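件名:Re: [読書会ML] 次に読む本と古本の交換について 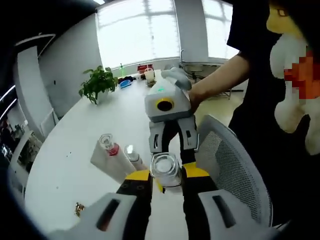

ルティッツ読書会 古書・交換係

みなさま、こんばんは。交換係のイドリス・アブグリ(Iddrisu Abugri)です。すっかり朝晩が涼しくなって、布団の中で読む時間が長くなってしまい、毎朝寝坊しそうになっています。

先日のメールへのお返事が遅くなってしまってごめんなさい。下に引用を残しておきますね。

2019/10/9 ノレン(Nollen)文庫 窓口:
> 読書会のみなさま
> お問い合わせの短編集『クルーカヴァンスの冬』ですが、
> 文庫版の古本が4冊そろいました。状態は「良」が2冊、
> 「可」が2冊です。「可」のほうは背に日焼けがあり、
> 1冊には66ページに鉛筆の書き込みがございます。
> まとめてお求めでしたら、送料込み2000円でお分けします。
> お取り置きは月末までとさせてください。

わたしとしては、ぜひお願いしたいなあと思っています。というのも、この短編集、ずっと前に図書館で借りて読んだきりで、表題作の、宿の主人が客の名前をひとりずつ間違えていくくだりが忘れられないのです。笑っていいのか泣いていいのか、帰りの電車でずいぶん困りました(結局笑いました)。訳者が変わった新版もあるそうですが、わたしは旧訳のちょっと古めかしい会話が好きで、できればみなさんにもまずこちらで読んでいただきたいです。

鉛筆の書き込みがある本は、もしお嫌な方がいらしたらわたしが引き取ります。前の持ち主がどこに線を引いたのか、のぞいてみるのもなかなか楽しいもので、以前バジュワ書房の均一棚で買った詩集など、本文より余白の感想のほうを熱心に読んでしまったくらいです。

ご希望の方は、このメールに返信で「良」か「可」かをお知らせください。重なったときは相談しましょうね。すでにお手持ちの方は、もちろんそのままお使いください。新版の方は、訳の違いを比べられるのでかえってありがたいです!

それから、4月の会で回覧した推理小説の上巻、まだどなたかのお手元にあるようです。下巻だけがうちの棚で寂しそうにしていますので、見つかりましたら次の集まりのときにでもお持ちください。急ぎませんので、読みかけでしたらどうぞ最後まで。

長くなりました。お返事お待ちしています。

イドリス・アブグリ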